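Subject: Re: [padtalk] Kuduvon wireless pad - worth it over the Burnov?
From: Annag Drummond
To: padtalk list

Kobina Yakubu wrote:

> Hi everyone. My old Burnov pad has finally developed the drift,
> left stick, always up and a little to the right, so my poor racing
> car spends its life in the gravel. I've been looking at the Kuduvon
> wireless one. The shop page says 1000 mAh battery and 1000 Hz
> polling and a lot of other things that mean nothing to me. I mostly
> play on the sofa in the evenings, racing and the odd platformer, and
> my daughter borrows it for her farm game. Has anybody here lived
> with one for longer than a weekend? The reviews I can find were all
> written the day it came out of the box. Also, is the charging dock
> any good or should I save my money?
>
> Kobina

Hello Kobina, and hello to everyone else who has been quiet since the headset argument (I hope we are all friends again).

I have had the Kuduvon since December, so I suppose I'm your person. It was a present to myself after the second Burnov went the way of yours. Mine pulled down instead of up, and I put up with it far too long because I'd gotten used to holding my thumb a little forward all the time, and then of course when I picked up a healthy controller I kept looking at the ceiling in every game. It took me a week to unlearn that! So my first piece of advice is not to wait.

The sticks are the best thing about it. They are the magnetic kind, and they were a bit loose for my taste on the first evening, lighter than the Burnov's, so that I was oversteering like mad in Paucar Rally and blaming the tires. If you get the same thing, go into the app and turn the curve from "quick" to "smooth" before you decide you hate it. I've had no drift at all so far, and I am not gentle. The dead zone is set rather large out of the box, and you can bring it down nearly to nothing.

The triggers I like a little less. There's a switch on the back for each one that changes them from the long pull to the short click, and for racing you want the long pull, but the switches sit just where my middle fingers rest. Twice now I've gone into a corner and found I had a brake that was either all on or all off. Misaki Yokoyama on this list has smaller hands than mine and tells me she's never once bumped them, so it may simply be how I hold the thing. Misaki, correct me if I've got that wrong.

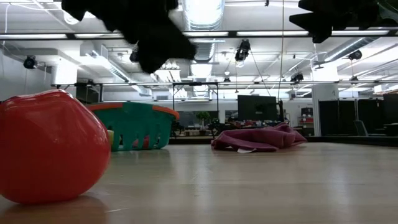 As for the battery, I wouldn't worry much over the number on the page. I play for a couple of hours most evenings, with the rumble on medium, and I charge it when the little light goes amber, and that comes often enough that I notice but not so often that I grumble. The rumble on full eats it up quickly. So does the light ring around the home button, and you can turn that off in the app (under Appearance, not under Power, where I spent a good long while looking for it).

The 1000 Hz business only applies when you use the little receiver that comes in the box, or the cable. Over Bluetooth it drops down to something more ordinary. For sofa racing I can't feel any difference, and I did try, with my nephew swapping the connection behind my back and me guessing. I did no better than I would have with a coin. Octavio plays those fighting games where it matters and he will tell you otherwise, at length, and I'd believe him for his kind of game.

Now the dock. I bought it and I have mixed feelings. It looks nice, and it does mean the controller has a home, where before it lived down the side of the cushions. But the contacts are fussy. You set it down, you see the light, you walk off, and some mornings it has shifted a hair and hasn't charged at all. I wiped the contacts with a dry cloth and that helped for a while. If you already have a decent USB-C cable near the sofa I'd save the money, or put it toward one of those Jekeck cases, the stiff ones with the zipper that goes all the way around. With a child borrowing the pad I think the case would earn its keep sooner.

Speaking of your daughter - there are profiles, and she can have her own. Hold the profile button and press one of the face buttons and it switches over, no app needed. I keep one for racing and one for everything else. What I'd warn you about is that the profile stays put when you turn the controller off, so if she was last on it you'll start your evening with her settings. The ring changes color to tell you which one you're in, so perhaps leave it on after all, battery or no battery.

One more thing and then I'll let you go. Do the firmware update on the cable, before anything else. Mercedes Cuervo tried hers over Bluetooth and it stopped at 900-something of however many little blocks it counts, and she had to poke the reset hole with a paper clip and start over. It came back fine, but she says it was an unpleasant ten minutes. There's been a newer version since then and I haven't put it on yet. If anyone has, I'd like to hear whether it fixes the headphone jack hiss, which I only get on the wired connection and only when nothing much is happening in the game.

Let us know what you end up with, Kobina, and if you'd like my curve settings for racing I can write them out for you. They're on a scrap of paper by the TV.

Warmly,
Annag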